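Sultwood Community Hall
Catering and Purchasing Working Group
Minutes of the meeting held Feb 5, 2020

Present: six members, quorum met. Apologies: one.

1. Minutes of the previous meeting
Accepted with one correction. Under item 4, "gross weight" should read "net weight."

2. Matters arising
The Prondska quotation for shelving was received and falls within the limit. Order to be placed by the purchasing lead. The dishwasher inspection remains open. The contractor has requested access on a weekday morning.

3. Packaging for the bake sale counter
The group reviewed the change from plastic clamshells to open cardboard boxes. Sundus offers the small size in cases of 300 and the large size in cases of 1000. Liners are supplied separately in packs of 2000. Price per unit falls with the larger case, but the storeroom can take only one case of the large size at present.
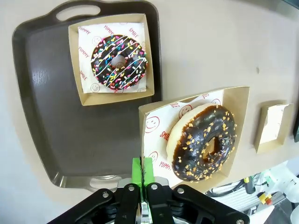

Item 3: small box with liner and glazed donut, on tray.

It was noted that open boxes do not stack once filled and that a lid or sleeve would add to the unit price. Members disagreed on whether lids are needed for counter service. Agreed to order one case of the small size without lids and to review before the April sale. Large size deferred.

Action: purchasing lead to confirm delivery charge in writing.

4. Waste sorting
The hauler rejected one load last quarter for food residue in the paper stream. Under the present contract, soiled paper goes to general waste and clean cardboard to recycling. The signs over the bins do not make this distinction. Revised wording was read out and approved, subject to a larger typeface.

Action: facilities lead to replace both signs and remove the old ones.
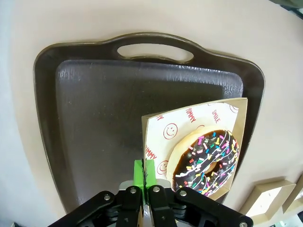 The hauler's guidance treats each material as a separate item, and mixed items are handled as general waste unless taken apart by the user. Counter staff have asked for a simple rule that can be applied during a busy sale. For a cardboard box with a printed paper liner, such as the one with "YUMMY" and "SMILE" in red, the rule will be: liner out, into general waste; box flattened, into recycling if clean. Trays are to be returned to the counter and are not to be left on top of the bins. The rule takes effect once the signs are up.

5. Budget
Spending to date on disposables is within the approved line. A balance of $73 remains in the small equipment line and will be carried over. The Um account for paper goods is to be closed after the last invoice is settled.

6. Other business
The rear storeroom key is missing from the cabinet. Facilities lead to check the sign-out sheet and report. A request to move the coffee urn nearer the east outlet was declined pending an electrical check.

7. Next meeting
Date to be circulated with the agenda. Items for inclusion should reach the secretary one week in advance.

Meeting closed at 8:40 p.m.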